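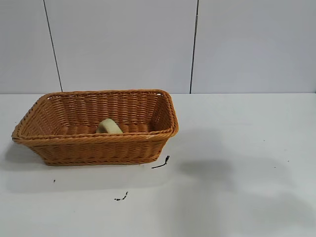
18 March 2025. Equipment planning, basket cell.

Went through the spend for the second cell with Kavinda Wanigasekara. Ceiling is 3,000 for everything except the arm, which comes out of the Stendden line and is not our problem until December.

Gripper: Ziltgate quote 198 per set of soft fingers, 18 sets minimum. That is 3,564 and over the ceiling before anything else is bought. Asked whether they will split the order. If not, Priltby do a harder finger in small lots, but the mounting pattern is different and we would need an adaptor plate made. No price for the plate yet.

Baskets: keep to the woven type. The weave and the flared sides are what the trials need, and a smooth plastic tray would be too easy. Buy 2 spares of the same size.
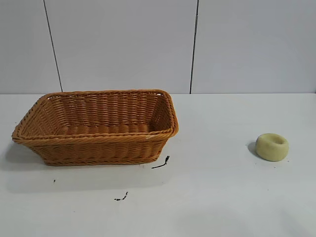
Soft rings: current stock will do. Kavinda wants a second colour against the tan weave. Cheap, so approved, but only from the petty budget.

Table and back panels: same white board as now. Joints between panels to be closed up on the new build, as the dark seams are a nuisance for the segmentation. Add a small brush and a lint roller to the consumables list – black fibres and specks on the top get picked up as objects.

Cameras: one fixed, one at the wrist, as on the present cell. Nasr have the wrist unit on long lead, so order first.

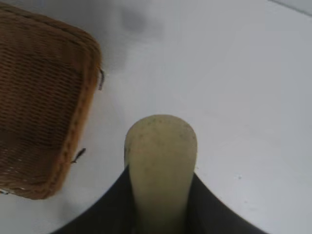 Finger wear is the figure we lack. Without it the number of sets is a guess, and 18 looks high for one cell. Log cycles per finger from now on, with a note of any marks near the tip.

Lighting: leave out of this round. Overhead shadow on the table is soft and the detector copes.

To do: chase Ziltgate on the split, get the adaptor plate priced, raise the Nasr order. KW to redo the sheet with fingers on a separate line.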